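Speaker notes: "Bread for people who have jobs"
Favodcombe village hall, main room
Talk is 40 minutes plus questions. Slides change when I remember to press the button.

Start when Johanna gives me the nod from the back. Don't start before, the urn makes a racket and no one will hear the first bit.

Hello everyone, thanks for coming out. I'm Jabari Urio, I bake bread in an ordinary kitchen in an ordinary oven, and I want to say straight away that I'm not a baker. I've never got up at three in the morning for a loaf and I don't plan to. What I've done is bake the same two or three kinds of bread, over and over, for years, while going to work, and I've got quite opinionated about which bits of the advice matter and which bits you can leave to the people with linen aprons.

(Pause here. If Fulgencio is in the front row, wave. He'll heckle anyway.)

So, a bit about how I started. My neighbour Johanna Egger gave me a jam jar of sourdough starter and a sheet of instructions, both sides, small writing. I followed it to the letter and I was up until one in the morning folding dough every half hour. The loaf was lovely! And I didn't bake another one for four months, because who can live like that?

When I did come back to it I decided I'd only keep going if it fitted round a working week. Everything tonight comes from that.

FIRST PART: THE TIMETABLE

Ask for hands up: who's tried sourdough and given up? Usually most of the room. Ask one or two people what put them off. It'll be the timing, it's nearly always the timing.

My timetable goes like this. Feed the starter before work. Mix the dough when I get home. Fold it three times while I'm cooking tea and washing up, no alarm, just whenever I walk past. Shape it before bed, put it in the fridge, go to sleep. Next evening, or the one after that, bake it.

The fridge is the whole trick. Cold dough is patient dough. I've left it 57 hours once, when my train was cancelled and I ended up on Na-rae's sofa, and it was a bit sour and a bit flat and we ate every crumb of it with soup.

Say something here about the starter itself. People treat them like newborn babies. Mine lives at the back of the fridge behind the pickles and gets fed when I want bread. If there's grey liquid on top, stir it in or pour it off. If it's pink or orange or furry, bin it and ask a friend for some more (or ask me, I've brought jars, they're on the table by the coats).

SECOND PART: FLOUR

Keep this short, I went on far too long last time.

You want strong white bread flour for most of it and a bit of wholemeal for flavour. That's my lot. I've tried the posh stuff from Pulitz and it's very good, I buy a bag at Christmas. The rest of the year it's whatever strong flour is on the shelf. What does make a difference is sticking with one flour for a while, so you get to know how thirsty it is. If you swap every week you'll never know whether it was you or the bag.

Wholemeal drinks more water. Rye drinks more still and then sulks. Add water slowly the first time with a new bag and write down where you stopped. I've got a notebook that's more flour than paper by now.

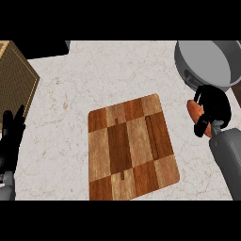
THIRD PART: HANDS ON DOUGH

Do the demo with the bowl I've brought from home. Wet hands, remember the towel!

What I want them to see is how little I do. Grab an edge, stretch it up, fold it over, turn the bowl, four or five goes, finished. Pass the second bowl round so people can poke it. Flurina Hollenstein came to this talk last July and told me afterwards that poking the dough taught her more than three books had, and she now bakes better than I do, which I'm trying to be gracious about.

Things to say while it's going round:

Sticky is fine. Everyone panics at sticky and throws in more flour, and then you get a brick. Wet your hands and carry on.

Smooth on top with a bit of wobble means it's nearly ready. If you tip the bowl and it moves like a jelly, you're there.

A cold kitchen will slow everything down. My kitchen in January is a disgrace, so I put the bowl in the oven with just the light on. Stick a note on the oven door. I didn't, once, and my other half turned it up to 200 for a pizza. (Wait for the laugh. Plastic bowl. It was a very bad evening.)

FOURTH PART: BAKING IT

A heavy pot with a lid is the best thing I know for a crust. You don't need a fancy one. It has to go in the oven without anything melting, so check the knobs and handles. Heat it up empty with the lid on, and get it properly hot, at least half an hour. Drop the dough in on a sheet of baking paper, lid on, then lid off for the second half so it browns.

Oven gloves! Say it twice. People take the lid off, put it down, and then pick it up again five minutes later with a bare hand. I have done this. Fulgencio Ledesma has done this and he used to be a professional cook.

Take it darker than you think. Pale bread tastes of not very much. I go for the colour of a conker.

Then the hard bit, leave it alone. An hour at the very least before you cut it, longer if there's rye in it. The middle is still setting and if you go in early it'll gum up on the knife.

FIFTH PART: WHAT IT COSTS

People always ask, so get in first. I weighed and priced everything for a while, electricity included, and I save a bit compared with a bakery loaf and nothing at all compared with the cheapest sliced. If you're doing it for the money, bake two loaves at a time and freeze one. Slice it before it goes in the freezer or you'll be there with a hacksaw.

I've logged 54 loaves since I started the second notebook, and 17 of those I'd call duds. We still ate most of them. Dud bread makes good toast, and really bad dud bread makes breadcrumbs, and there's one that went to Na-rae's hens.

IF THERE'S TIME

The olive loaf story, but only if it's a friendly crowd.

The bit about salt. I forgot the salt twice in one month. Now I put the salt pot on top of the flour bag before I start, so I have to move it to get at the flour.

Questions that always come up:

Can I use a bread machine? Yes, of course. Let it do the kneading and bake it in the oven if you don't like the shape.

Is it all right for people who can't eat gluten? No, please don't. It's still wheat. Be firm about this one, someone always says their cousin is fine with it.

What about tap water? Ours is hard as nails and the bread doesn't seem to mind.

How do I stop the bottom burning? Put a baking tray on the shelf underneath.

Before they go: jars of starter by the coats, one each, name on the list so I can ring round and see how people got on. Tasting loaves are on the side with the butter. The dark one has walnuts in it, say so loudly. Thank Johanna for the tea and for the jam jar.

Pack the bowls. I left the scraper behind last time.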